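The no-new-clothes thing, month 3

So I said in December I'd report back on how I'm doing with not buying any clothes, and then I didn't, because life. I'm doing it now with a cup of tea and a pile of mending next to me that I'm ignoring.

Short version: I've cracked once. It was socks. I'm counting socks as groceries from here on and I will not be taking comments on that!

The bit I didn't expect was how much time I got back. I used to scroll the Zumura app every night in bed, and in December I finally looked at my order history and added it all up. $1,569 in one year, and I could picture maybe half of what I'd bought. The year before was $1,377, so I was getting worse. I felt a bit sick, closed the laptop and went and cleaned the bathroom (that's how you know it was bad).

Then I went through the closet. I have so much black. Black sweaters, black leggings, black tops that all do the same job with slightly different necklines. Every time I bought one I must have thought I was filling a gap.

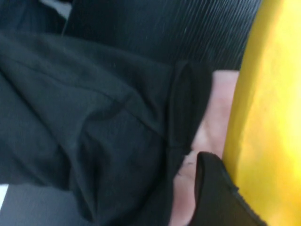
I ended up with four bags for the thrift store in Feltus, which takes drop-offs until noon and has a very grumpy parking lot. I kept anything I'd worn since summer. Everything I wasn't sure about went in a box under the bed, and so far I've gone back for one cardigan and a belt.

Laundry is easier too, by the way. I can see the bottom of the hamper! I also learned to sew on a button from a video, and I've since done five of them, two on the same coat because the first try fell off on the bus.

What I miss is the packages. I really do. Coming home to something on the step is nice, and a phone bill doesn't give you the same feeling. I've been getting library holds instead and they scratch most of the itch.

Next up is shoes, and I'm scared of the shoes. My running pair is losing its sole and I don't think glue is going to hold it past spring. If anyone has had a pair fixed and it lasted, tell me where you went and what they charged you.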